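Lighting and Electricity Use in a Shared Workshop Building
Student project report
Boonsong Ongart
July 7, 2023

1. Background

The Srithong building is a single large hall split between several small tenants. Lighting is paid for jointly, and the tenants had asked whether the bill could be brought down without making the hall too dark to work in. I took this on as my term project and did the measuring in June.

2. Method

I divided the floor into 52 squares with chalk and took a light reading at the center of each one, at table height. Readings were taken in the morning, at noon and in the late afternoon. The meter was a Prernik handheld model borrowed from the physics lab. I also read the electricity meter for the lighting circuit at the start and end of the measuring period.

One set of afternoon readings had to be thrown out. A delivery door had been left open and the squares next to it came out far too high.

3. Results

The lighting circuit used 179 kilowatt-hours over the period. The target I used for bench work was 400 lux. Most squares near the windows met it at noon with the lamps off, but the squares along the inner wall did not meet it at any time of day, even with every lamp on. The brightest square read 2070 lux, in direct sun.

All the lamps are on one switch — whoever comes in first turns on the whole hall, and it stays on until the last person leaves.

4. Discussion

The main problem is the switching. If the window side had its own switch, those lamps could stay off for much of a summer day. Winter would be different, and I have no winter readings.

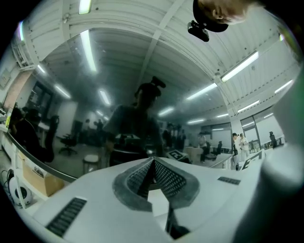
Ceiling color matters too. A pale ceiling sends more light back down to the benches, so I would keep it clean before spending money on more lamps. Dust on the lamp covers has the same effect as a dirty ceiling, and I did not measure how much is lost that way.

I asked two suppliers about split switching. Dremusier quoted for the wiring only. Plolletti wanted to replace the lamps as well — this cost more than the tenants were willing to consider.

5. Further work

The readings should be repeated in winter on the same squares. The floor plan and the full table of readings are in the appendix.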